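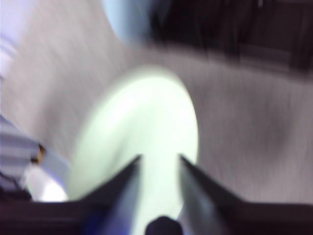 O prato verde

Faltavam seis minutos e a Vesna ainda a mexer no código.

"Não toques nisso agora."

"É só o limiar."

"Vesna Petek. Larga o teclado."

Sala do clube, calor de julho, as janelas presas com fita. Duas alunas, dois braços, um escorredor. O robô chamava-se Vela porque na primeira noite se tinha apagado sozinho. A prova da Zinitance era simples no papel: arrumar a loiça sem partir nada. 100 pontos. A equipa Dvorak já tinha feito os 100, claro. Os Dvorak faziam sempre.

Sulastri Mangundap tinha 354 linhas de registo no ecrã e não lia nenhuma. Olhava para os braços. O prato verde era o que lhe dava medo, tinha sonhado com ele, com o barulho dele no chão.

"Começa pelo azul", disse.

"O plano era o verde."

"Eu sei qual era o plano."

Vesna trocou a ordem. Dedos rápidos, um erro, apagar, outra vez. Enter.

Os motores acordaram com aquele zumbido de frigorifico velho. 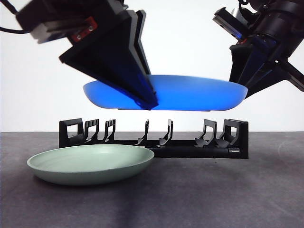 Sulastri deixou de respirar. Ou quase. Pensou na mãe, que lavava tudo à mão e dizia que um prato se segura como se segura um pássaro. Tentara explicar isso à Vesna em junho. Vesna escrevera: força = pássaro. A variável ainda lá estava, ninguém a tinha mudado.

"Desce", murmurou. "Devagar, desce."

O professor Horine à porta, de cronómetro na mão, sem dizer nada.

"E se cair?", perguntou Vesna.

"Depois fazemos o verde."

"Sulas."

"O quê?"

"Estás-me a partir o braço."

Olhou para baixo. Estava mesmo agarrada a ela, com as duas mãos e muito mais força do que a variavel permitia. Abriu os dedos, um a um. No ecrã apareceu uma linha nova e nenhuma das duas a leu.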